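From: Meifang Xie
To: Uma river list
Subject: Re: September count, and the Mondik outfall

Shengli Dai wrote:
> Thanks to all who turned out. We got 47 bags off the lower bank, against 41
> last year, so either we are getting better at this or the Uma is getting
> worse. I'd like to write to Mondik before the council meets. Their outfall
> is plainly where the foam beads come from. Does anyone object if I say so?
>
> Shengli

Shengli,

I don't object to the letter. I object mildly to "plainly". I walked up past the outfall after you'd all gone for tea and there were beads on the gravel above it as well, as far as the Zeng footbridge. Unless Mondik has taught polystyrene to swim upstream, there's a second source, and if we leave that out their man will find it in five minutes and wave it at us all winter.

My money is on the old Kivisitz yard. The packing stuff has been stacked against the fence there for as long as I've had this coat, and every good wind takes a little more of it down to the water. I can't prove it. I'd like us to say we've found beads in both places and ask both firms what they're doing about it, in the same polite tone, so that they can be annoyed with each other for a change.
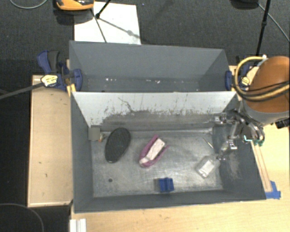 On bags: could we please stop reporting them? A bag is whatever the person holding it decides it is. Mine had one car mat in it and I tied it up because it was heavy. My neighbour on the bank was still pressing crisp packets into hers with her foot at noon. If we weigh them we'll have a figure that means something, and I have a luggage scale that has never been trusted with anything important – this could be its moment.

The beads want counting separately. I did one square metre by the footbridge and stopped at 700, when my knees gave out before the beads did. Below the outfall I'd guess it's well over 1,000, but a guess is what it is, so please don't put it in the letter. You did that with my guess about the herons.

I can do the footbridge stretch again next month if somebody else takes the outfall. Bring a sieve and something to kneel on. The council's grabbers are useless for anything smaller than a shoe.

Send me the draft and I'll take the adjectives out.

Meifang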